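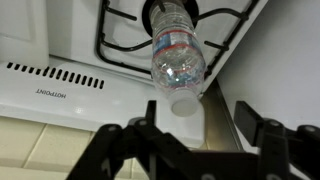 Technology & Industry | Features | Robotics

Teaching by hand: the kitchens where robots learn to pick things up

4 January 2024

A plastic water bottle lying on the top of a gas cooker is a small problem for a person and a considerable one for a machine. The bottle is clear, so the metal bars of the grate and the white enamel beneath compete with it for attention. Its surface throws back points of light. The printing on its label can be seen a second time, bent out of shape, through the far side. A gripper approaching with its fingers open must settle on a place to close them, and the system that directs it has only the view from the wrist to go by.

Material of this kind is being gathered by Kallio, a robotics laboratory in Prullville, for a learning system named Veda. The laboratory's aim is a general household model, able to handle objects it has not met before in rooms it has not entered before. For that purpose it requires examples recorded in ordinary homes, with ordinary appliances, under whatever light the room provides.

The programme began in November with 112 recordings made at a single address. It has since widened to 91 kitchens, each lent by its occupants for a day. Operators guide the arm through a task from start to finish while the wrist camera and the joint positions are recorded together. Each completed attempt is known as an episode, and is reviewed by two members of staff before it is admitted to the collection.

Failed attempts are retained. Under the laboratory's written procedure, an episode in which an object slips or rolls away is marked as such and stored separately, where it may be used to train the part of the system that judges its own progress. Episodes are discarded only when the recording itself is faulty.

Transparent objects have received particular attention. In an early trial, Veda was asked to lift drinking glasses, jars and bottles from a range of surfaces, and performed markedly worse than it did with cartons and tins. The laboratory responded by commissioning a further set of 689 episodes devoted to clear plastic and glass. Operators were instructed to vary the angle of approach, including those at which the camera is tilted well away from the level, and to place objects on cluttered or uneven supports as well as on open worktops.

The collection of such data is slow and its costs are substantial. Uvside, the firm that supplies and trains the operators, reports that a new recruit needs several weeks of practice before producing movements smooth enough to be of use. Hesitation is learnt by the system as readily as skill. Operators therefore work in short sessions, and change tasks at regular intervals.

Questions of privacy have also had to be settled. Householders sign an agreement setting out which rooms may be recorded, and may withdraw their consent at any time before the material is released for training. Letters, photographs and medicines are removed from view before work starts. Appliances are left where they stand, makers' names included.

The next phase will move from kitchens to utility rooms, with soft items such as towels and cloths added to the list of objects. Kallio intends to repeat the transparent object trial once the new episodes have been reviewed, using bottles and jars that do not appear anywhere in the collection.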